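August 19, 2021
By Deepika Raju

Section 4. Blacking out a room for slide and film viewing

Read this before you buy anything. Most of what is sold as "blackout" isn't. I have hung cloth that carried the word on its label and read a newspaper behind it at noon. Treat the label as a hope and test the goods yourself.

4.1 Testing the cloth

1. Ask for a sample as big as your hand. A shop that won't cut one is telling you something.
2. Go into a closet, shut the door, and hold a flashlight tight against the back of the sample.
3. Look for pinpricks as well as general glow. Pinpricks come from the weave or from a thin coating, and they get worse each time the cloth is folded.
4. Fold the sample hard, crease it with your thumbnail, and test again along the crease.

The Ulia cloth passed the first test and failed the second. The heavier Ristirora passed both, though it smells for a week and the seller's claim that it "blocks 100 percent" is not one I would repeat. Sinéad Nic Giolla swears by two layers of cheap cotton. I tried it. It works if the layers hang apart and fails where they touch.

4.2 Measuring

1. Measure the window opening at the top, middle and bottom. Use the largest number.
2. Add 17 centimeters on every side. The Fleninum leaflet asks for far less, and I can only guess that whoever wrote it had very flat walls.
3. Write the numbers on the wall in pencil, next to the window they belong to.

CAUTION: Do not cover a heater, a vent or a lamp that is still connected. Check for pipes behind the sill as well.

4.3 Hanging

1. Fix the top rail first and check it with a level. Ceilings lie.
2. Hang the cloth with the coated side toward the glass.
3. Let it drop overnight before you trim the bottom edge.
4. Tape the sides last. Masking tape lets go in the heat. Cloth tape holds, and takes the paint with it when you pull it off in January.

NOTE: Hook-and-loop strip is often suggested for the sides. The glue on the Chowdhury strip gave up on painted plaster before the month was out. On bare wood I have no complaint so far.

4.4 Dark walls and surfaces

Shutting out daylight is half the job. The projector throws plenty of light of its own, and pale walls send it straight back at the screen. Paint sellers will push a special finish. Plain flat black did just as well in my own side-by-side, at a price I could stand.

1. Cover the walls nearest the screen before any others.
2. Look for shiny parts at screen height, such as brackets, clamps and white rods. They catch stray light even when everything behind them is black.
3. Put tape over indicator lights. A small blue one is easy to ignore by day and maddening in the dark.
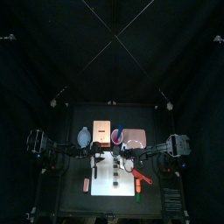
4.5 Checking the finished room

1. Shut the door, switch everything off, and sit for 17 minutes. Two is not enough for your eyes to settle, whatever the leaflet says.
2. Point at each leak and have a helper mark it with chalk from where you are sitting.
3. Fix the door before the windows. The gap underneath is nearly always the worst one.
4. Repeat on a bright day. A room that passes under cloud has passed nothing.

CAUTION: Keep a flashlight by the door, and never block the way out with cloth that sticks or snags.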